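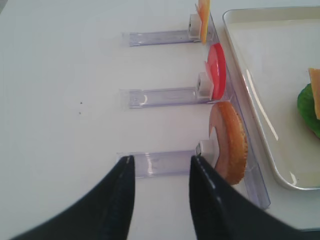 So the pen thing. I said in June I was going to stop buying fountain pens and start using the ones I have, and I sort of did, and this is the report nobody asked for. Quick one, I have to leave for work in a bit. Part of the trouble was storage. For years everything lived in a mug and a shoebox, and if I can't see a pen I forget I own it and then I go buy its cousin. What fixed it for me was clear acrylic, the long narrow trough kind of holder, one above another, all running into a clear rail. You see straight through them. I can't hide a purchase from myself anymore.

Anyway. Pens.

The one I've used most this winter is my grandfather's Gorkdale from 1981. Not a fancy pen. Black, a bit chewed at the end (him, not me), gold wash mostly gone off the clip. He did his crosswords with it and signed my school reports with it and then it sat in a drawer with dried ink in it for longer than I want to think about. I soaked it overnight, changed the water, soaked it again. Blue came out, then green, then a sort of brown. No idea what he was putting in there. By the second evening it was running clear and I filled it up and it wrote on the first try. I sat there at the kitchen counter writing my own name like a kid.

It's a wet writer. Too wet for the cheap pads at work, it goes right through to the next sheet. On decent paper it's lovely. The nib has a slight lean to the left from however he held it, so I have to rotate it a hair or it gets scratchy. I thought about having it ground straight and Kelly Coutinho from the pen group told me flat out not to. Her words were "you can buy a straight one anywhere." Fine. She's right, I left it.

The pen I use least is the Stusesus, which annoys me becuase I paid real money for it. Heavy. Metal all the way through, and the balance goes off the back as soon as you post the cap. If you don't post the cap it's short. There's no version of it that fits my hand. Mareike Janssen borrowed it for a week and gave it back with a note written in it that said "no thank you." I should sell it. I keep saying that. I'll put it up this month, really.

Ink next. I've narrowed down to a few that I keep going back to:

A blue black from Tse. Dries fast, behaves on copier paper, boring in the bottle and nice on the page. This is my work ink.

A dark green from Asum that I love and can't recommend. It stains. It stained the sink, my thumb, and a dish towel that was a present. It also clogs if you leave it sitting for more than a week or so. But the color! In daylight it's nearly black and then there's a stroke where the ink pooled and it goes bright. I write letters with it.

And a plain washable blue, the school kind, that I put in anything I'm testing. Cheap and it rinses out of everything.

I had a red too. Gave it to Annick Thibodeau, she grades papers and gets through it. I only ever used it to correct my own shopping lists.

People ask about cleaning and I don't have a system, so don't expect much. Cool water, never hot. Bulb syringe if the pen will take one. Let it stand nib down on a folded paper towel until the towel stops showing color, then leave it one more night. If it's an old pen don't pull it apart unless you know what's in there - I cracked a section once that way and it still bothers me.

Paper. Quickly. I went through a whole phase of buying notebooks because of how they looked and then finding out they feathered like crazy. Now I rip a page out of the back first and try three inks on it before I commit to the thing. If it bleeds it becomes the grocery notebook. I've got a lot of grocery notebooks.

The letters are the part I wanted to get to and I've used up my time on ink, typical. Kirsten Morin started it. She moved away last year and said she was sick of texting and would I write to her, on paper, with a stamp. I said sure and thought it would last two rounds. I've now sent 26. They're not good letters. What I ate, who was rude on the bus, the dog next door learning to open the gate. I don't draft them. If I make a mistake I cross it out and keep going, and hers come back the same way, full of scribbles and arrows. She numbers hers on the back of the envelope, which I should of done from the start because we got one out of order and had a very confusing couple of weeks about a couch.

What I've noticed is my handwriting has changed. It used to be all caps, fast, ugly. Somewhere along the way it went back to joined up, and it slopes now, and the g's look like my grandfather's. I never practiced that. I pulled out an old birthday card from him to check and yeah. Same g. Might be the bent nib doing it, might be me.

Did I stop buying pens? Mostly. One slip in the fall, a little pocket one, secondhand, it came with a box of dried up cartridges. I let a different one go to make up for it - Aaliyah Ross has it now and she's already lost the cap. I did not buy the one with the wavy lines that everyone in the group got. I looked at it a lot. I had it in the cart and everything and closed the tab.

Rule for this year is the same as last year, one in one out, and whatever's inked has to be written dry before I fill something else. That second one is harder. The broad nibs empty fast but the fine ones go on forever, I've had the same fill in my little gray one since before the holidays and it just will not quit. I've started using it for crosswords to speed it along. I'm bad at crosswords so it's mostly scribbling out, which does use ink.

Things still on the list: find a converter that fits the Gorkdale, the one in it now is stiff and only half fills. Try that Tse blue black in the gray pen. Get more stamps. Write back to Kirsten about the couch.

Ok I'm late. If anybody has a spare converter for an old Gorkdale, the short type with the metal collar, leave me a comment. I'll trade you green ink for it, you've been warned.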